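The interview starts before you sit down

My town's largest employer, a packaging outfit called Clultetti, has announced that it can't find anyone to hire. It said so in the local paper, on a banner by the highway, and in a letter to the school district suggesting that the high school teach "work readiness" in place of one semester of history. The district, which has never met a suggestion from a large taxpayer it didn't like, is thinking it over.

I applied for one of those jobs in May, partly out of curiosity and partly for the dental plan. The online form took most of an evening. It wanted my resume, and then it wanted everything on my resume typed out again in small boxes. It wanted 400 words on what teamwork meant to me. I gave it 400 words. The box held 115 and ate the rest.

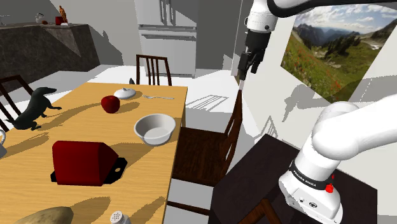
Then came a personality test, in which I was asked whether I would describe myself as a river or a bridge. I have worked in warehouses for a good part of my life and have yet to see a pallet moved by either one. I picked bridge. I still haven't heard back, so perhaps they were short on rivers.

The complaint about young people is that they don't show up, don't call and don't follow through. I've known a few like that. I have also now known a hiring department like that, and it had a budget. The starter job pays $2,130 a month before taxes, on a schedule that gets posted the night before, and the ad asks for two years of experience in a position described as entry level. A 19-year-old who reads that and goes back to bed has shown the reading comprehension we keep hearing is in decline.

By all means teach kids to be on time. Teach them to write a decent email while you're at it. But I'd leave the history class alone, if only so they can find out that employers were saying all this about their grandparents.
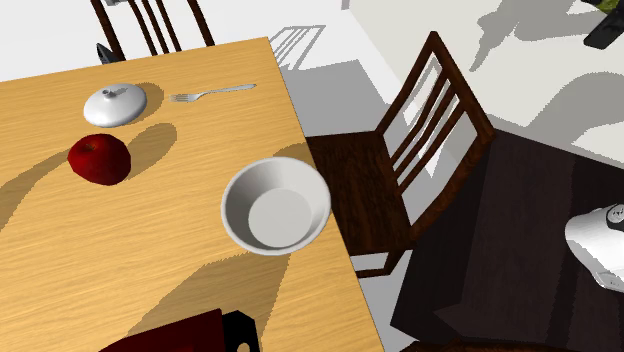

Rhonda Sandhu wrote in after I aired some of this last month to say I was being too easy on the applicants. She once set up nine interviews for a front desk job, she said, and three people came, one of them with his mother. The mother was the strongest candidate. She hired her.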